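Robot arm tidies a bathroom at Plonstead open day

Posted Apr 9, 2021

PLONSTEAD -- The doors opened at nine and by ten the hallway was full. Womudham, the small automation outfit on the second floor of the old Nigatu building, let the public in for the first time since it moved there in November. Free coffee, name stickers, a sign-in sheet that ran out of lines. The final count from the front desk was 184 visitors, a lot more than the chairs.

Main draw was a live run of the company's household simulator, called Bidik. The program builds rooms on a computer and puts an arm in them to practice picking things up and moving them. Kitchens, a laundry corner, a kid's bedroom, a bathroom. The bathroom got the most laughs and also the most questions, so the staff kept going back to it.

Mitiku Gudeta ran the demo from a laptop hooked up to a big wall screen. He kept the talk short. Pick a room, pick a job, press a key, wait. In the bathroom the job was clearing off the toilet lid, where somebody on the team had decided people leave everything.

"That is my house," one woman in the second row said, pretty loud.

Gudeta said the room is built with clutter on purpose. A clean room is no use for practice, he told the crowd. The items get shuffled between runs so the arm can't just repeat the same moves, and some of them are picked because they are a pain to hold. Round things with thick edges. Tubes. Anything shiny. 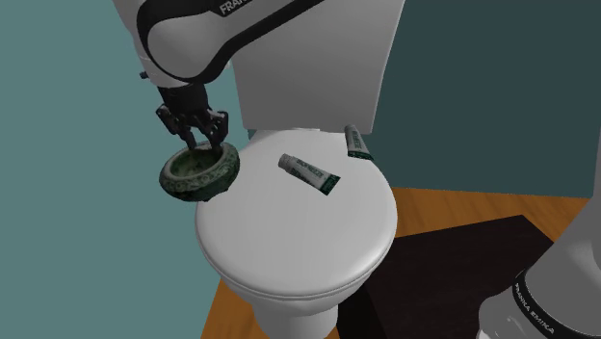

The simulated arm holds a green bowl by its rim beside the toilet lid, with two tubes of toothpaste still on top. Render: Womudham

The arm in the program is modeled on a Franka Emika, a make several people in the room already knew. One student asked why the fingers went for the edge of the bowl and not around the whole thing. Short answer, the gripper only opens so wide. Long answer involved a whiteboard and lost about half the front row.

Not every run went well. On one the arm stopped short and sat there, and Gudeta restarted it without much comment. On another it let go of a tube too early and the thing rolled off. Big groan from the room, then some clapping. He put the failed run back up on the screen a second time so people could see where the fingers had closed, a little off to one side.

The company has built 655 practice rooms so far, according to a handout given out at the door. Most are small changes on each other -- a different floor, a different wall color, the tank moved over a bit. Gudeta said visitors always ask for the fancy rooms but the plain ones get used the most. He also said bathrooms are harder than kitchens, mostly becuase there is less space for the elbow.

Questions ran long. Would it clean the toilet too? Not yet, and he would not give a date. Does it know what toothpaste is? It knows the shape and where the thing is supposed to go, he said, and that is plenty for now. Could someone buy one for a parent who can't bend down any more? That one came from a man near the back and it got a slower answer. Womudham does not sell arms. It sells time in the simulator, to other companies and to a couple of schools, and what those customers build is up to them. Gudeta said he gets asked this every time he shows the bathroom and that he would like to be able to say yes some day.

A retired plumber wanted it on record that the tank was too tall. Noted.

After the talk the crowd got split into groups of four and walked through to the back office, where each group could type in a job and watch the program try it. Kids took over fast. The most popular request was stacking things that should not be stacked. A pair of brothers spent their whole turn trying to get the arm to put a bowl on top of another bowl on top of a shoe, and got as far as the second bowl. Turns were supposed to be five minutes. They were not five minutes.

There was some grumbling over the line for the back office, which went down the stairs at one point, and over parking, which is always bad on that block. The elevator was out. Staff carried a folding chair up for one visitor who needed to rest on the landing, and the talk was held a few minutes so she could get in.

Also on show, a wall of printouts with the early versions of the rooms. The first bathroom had no floor at all, just a toilet in gray nothing. The mat was added later, after a customer complained that real bathrooms have stuff on the ground and the program should to. People seemed to like this wall more than the company expected, and there was a small crowd at it most of the morning.

Teachers who want to bring a class can sign up at the front desk or call the office. Groups need to be small and the room fills up quick. Three school visits are already on the calendar, and one of those schools has asked for the bathroom and nothing else.

The next open day has not been set. Gudeta said it will likely be in the fall, in a bigger space if they can find one, and with a new room that he would not describe except to say it has a garage door in it. Coffee was gone by eleven. The doors closed at one, with a few people still in the stairwell arguing about the bowl.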